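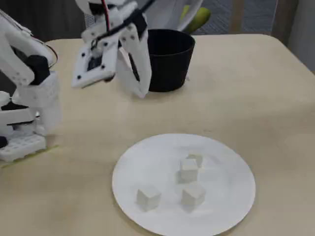

So the arm dropped its elbow on me in August, and I've been meaning to write it up ever since. I was running my usual pick and place routine, the one where it grabs little white cubes off a plate and drops them in the black pot, and it had been going great for most of the evening. Then, halfway through a lift, the whole thing just went limp. Clunk! Jaw straight into the table, cube off across the room (I found it under the couch two days later).

My first guess was a loose cable, because it's always a loose cable. I reseated every connector, started over, and got another nice long run before it flopped again in exactly the same pose, reaching out over the pot. That was the clue and I completely missed it. I spent a whole evening rewriting my grip code instead, which had nothing wrong with it.

Jingyi Qian, who has built way more of these than I have, asked me what the servo temperatures looked like. Um. I wasn't logging them. So I added one line to print them out and watched. The shoulder motor started the session at a comfy number and crept up, and up, and at 74 degrees Celsius it cut its own torque to save itself. Good for the motor, not so good for whatever is under the arm at the time, which could easily have been my fingers!

The pot was the problem. I'd moved it farther out to make room for a bigger plate, and the arm was pausing at full stretch over it for 4 seconds every cycle, holding itself up the whole time. I cut the pause, pulled the pot in closer to the base, and told the script to fold the arm down and rest if the shoulder gets to 62. It hasn't dropped anything since, though it does take more breaks than I do.

I also keep my hands out of there now unless the arm is folded and the power is off. I used to reach in and straighten the cubes between grabs, and I really don't want to find out what that jaw feels like coming down. Next up is a proper stop button I can hit from my chair. If you've wired one up on a small arm, tell me what you used!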